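Saltinine Bench Planning Kit: README

Equipment planning notes and data card for the two-gripper tabletop bench

What this is

Saltinine is a small set of planning files for groups who want to put together a two-gripper tabletop bench and haven't bought anything yet. It holds a parts worksheet, a staging plan, a list of tabletop objects and a set of 805 recorded episodes from our own bench at Adcombe, so you can look at what the gear does all day before you spend money on any of it.

We started it because we wanted a file like this ourselves and couldn't find one. There's plenty written about training policies and very little about how many spare fingers to order, or whether the table should be on the same purchase order as the arms. (It shouldn't, in our view. More on that further down.) Putting a bench together is a terrific job and we'd love more small labs to have a go at it.

What's in the folder

budget/worksheet.csv
Line items with a column for priority, a column for lead time and a blank column for your own quotes. We've left our prices out on purpose. They were negotiated for one site, they're in one currency, and they'd be stale by the time you read them.

budget/stages.txt
The purchase split into four stages, with what you can usefully do at the end of each.

objects/list.csv
Every household object and toy we keep for the bench, with its mass, its widest grip dimension and a yes or no for whether we'd buy it again.

episodes/
The recordings. Each has its own folder with head video, joint positions for both arms, gripper opening and a one-line task instruction.

maintenance/log.csv
Every repair and adjustment we made during recording, with the part, the time lost and who did it. If you only open one file, make it this one! It did more to change our second budget than all the supplier catalogues put together.

Who it's for

Teaching labs, small research groups, and anyone in a workplace who's been asked to "put some numbers together" for a manipulation bench. You'll want someone who can read a wiring diagram and someone who can read a purchase contract. They can be the same person, and at our site they are.

It isn't much use for planning a production cell. Payloads here are tiny, cycle times are slow, and we made choices about guarding that suit a locked room with trained operators. Talk to an integrator for anything heavier.

The work the bench does

The tasks are plain ones. Pick up a soft toy, put it on a plate, move a cup out of the way, bring something back to the middle of the table. The instructions in the episode folders read like things you'd say to a helpful cousin. We chose them because they pull very different demands out of the same hardware. A plush toy squashes and sags, a plastic plate lies flat and gives the fingers only a rim to work with, and a mug has a handle that may or may not be facing the right way.

That variety is what should drive your spending. It's easy to fall for arm specifications, but after a few weeks of recording we cared far more about finger shape, table surface and lighting than we did about the last bit of reach.

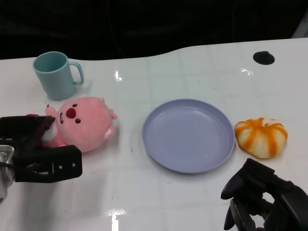

Words and worksheet: Teodoro Dimaculangan, Hiridside bench group, Adcombe
Last revised in November

Look at the glare on that white tabletop and you've got my first budgeting lesson. Gloss is lovely to wipe down and rotten to light. The ceiling lights come straight back up at the head camera in bright patches, and those patches sit in the same part of the table where you'd like to put objects. If I were filling in the worksheet again I'd price a matte top and diffused lighting together as one line, and I'd put that line in stage one.

The second lesson is in the fingers. The left gripper has hold of a pink plush beaver, and a soft body like that forgives a rough approach. The striped bun over by the right gripper is rounder and wants a different plan altogether. Budget for more than one style of fingertip from the start. They're cheap beside the arms, and swapping them is the quickest way to learn what your tasks really need.

Buying in stages

Stage one: table, lighting, mounting, power and network. Get the room right first. Ask for the table to be delivered early and live with it for a bit. Stand at it, put cups on it, find out where the sun comes in at 4 pm. We ordered our table on the same purchase order as the arms and it was the slow item that held everything else in cartons.

Stage two: one arm, one gripper, one head camera, one workstation. You can record single-arm tasks at this point and train people on them. You'll also find out whether your network and storage are up to it while there's still money left to fix them.

Stage three: second arm and gripper, wrist mounts, teleoperation gear. Order the same gripper model as the first. We were tempted by a newer one and I'm very glad we held off, as shared spares are worth a lot more than a slightly nicer spec sheet.

Stage four: spares, a second set of fingers per gripper, replacement cables and a proper storage box for objects. Please don't let this stage get trimmed. It always looks like the soft part of the budget to someone reading it from a distance, and it's the part that keeps you recording.

Lines people forget

Wrist cables. They flex on every single episode. Ours appear in the maintenance log more often than any other part. Buy them when you buy the arm, and ask the supplier whether the connector is a standard type.

Fasteners for the fingers. Small screws back out. A bag of spares and a decent driver cost next to nothing, and thread locker goes on the same line.

Background. A dark backdrop behind the table tidies up the camera view no end. Ours is plain black and I'd buy it again tomorrow.

Operator seating. Teleoperation is tiring on the neck and shoulders. We set sessions at 50 minutes with a break after each, and a good adjustable chair was money very well spent.

Storage. Video fills drives faster than you'd guess from the joint data. Price a backup drive of the same size as the main one and count them as a pair.

Freight and insurance. Get these quoted with the item. On heavy mounts, freight changed which supplier we chose.

Choosing objects

This is the fun part of the worksheet, and it's also the cheapest. Discount shops are your friend. Go for plain colours that stand apart from the tabletop: our white surface works nicely with a teal mug, a lavender-blue plate and a bright pink toy. Include soft things and stiff things, things with handles and things without.

Buy doubles of anything you like. Shops change their stock, and an object that vanishes halfway through recording leaves a hole in your data. Weigh each one as it comes out of the bag and write it straight into the list.

Food is a nuisance at the bench, so go with toys or moulded pieces when a task calls for something edible looking.

About the episodes

Total: 805 episodes, all recorded at Adcombe on one bench.

Held back for checking: 123 episodes, listed in episodes/check.txt. Please leave these out if you train on the rest.

Failures: kept in and marked. A dropped object gets "drop" in the outcome column, a missed grasp gets "miss", and anything the operator stopped gets "stop". Reading through the failures with your purchasing person is a surprisingly good meeting.

Instructions: short English sentences, typed by the operator before recording.

Known gaps

The whole set comes from a single room with one style of overhead lighting, so reflections fall in much the same places throughout. A policy trained on it may lean on them more than you'd like.

Two operators did most of the recording and both are right-handed. We think it shows in the choice of arm for objects near the centre, though we haven't measured it.

Liquids, glass and anything sharp are absent.

The maintenance log starts a little after recording did. Early repairs were written up from memory, and those rows are marked "recalled".

Using the worksheet

Open it in any spreadsheet program. Fill in the quote column first and leave the priority column alone until you've got at least two quotes per line. The contingency row is set as a share of the subtotal and you can change it in the top cell. If your organisation wants tax shown separately, there's a spare column to the right for that.

The Mwakalinga tab is named after the teaching room where we ran our first costing exercise. It's a cut-down version with one arm and fewer objects, meant for classes. Students get through it in an afternoon and tend to argue over the lighting line, which makes me very happy.

Reuse

Planning files: use them, change them, hand them around. A mention of Saltinine is appreciated.

Episodes: free for research and teaching. Please keep the data card with any copy you pass on.

Corrections and additions

Send lead times, part substitutions and object suggestions to the Hiridside bench group, attention Teodoro. I'm especially keen on notes from anyone who has tried a matte top with printed grid lines, as that's next on our own wish list. If you're sending a filled-in worksheet, strip out supplier names and quoted prices first, and tell us which stage you'd reached when you wrote it.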